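How Do You Teach a Robot to Water a Plant?
Murov Science Pages for Young Readers
2025-08-31

When you were small, maybe somebody put a hand over your hand and helped you to hold a pencil. After a few times, your hand knew how to do it alone. A robot can learn in a similar way. People call it "showing" the robot, or teaching by demonstration.

At the Gametti workshop, the task is about a plant. The robot must bring the spout to the right place, tip the can slowly, and stop in time. For you this is easy. For a robot every small part of it is new.
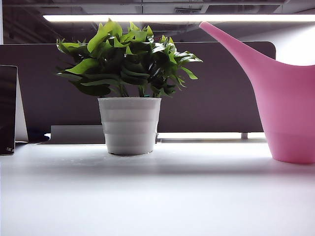 Why don't people just write down all the steps for the robot?
They can try, but the list becomes very long. How far must the can tip? What if the pot stands a little to the left today? It is often quicker to show the task many times and let the computer look for what is the same in all of them.

There are 2 common ways to show. In the first way, a person holds the robot's arm and moves it gently. The motors become soft, so the arm follows the hand. Inside each joint there is a sensor, and it writes down every bend and turn.

In the second way, the person does not touch the robot at all. He or she moves a controller, and the robot copies the movement. This is called remote control, or teleoperation. It is a long word, but "tele" only means "far." The person can sit in the next chair or in another city.

While the person is teaching, cameras save pictures too. One camera can stand by the desk, and another can ride near the robot's fingers. The computer puts the pictures and the movements together, so it can learn which movement belongs to which view.
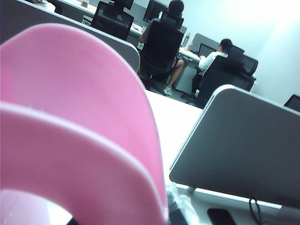 The robot's pink fingers, seen by the camera near its gripper.

One showing is not enough. For one task the Gametti team plans around 100 showings, and the pot gets a new place many times. Bad tries are marked, so the robot does not learn from them by mistake.

Try it at home! Close your eyes and let a friend move your hand to draw a star. Then draw the star alone. How many showings did you need?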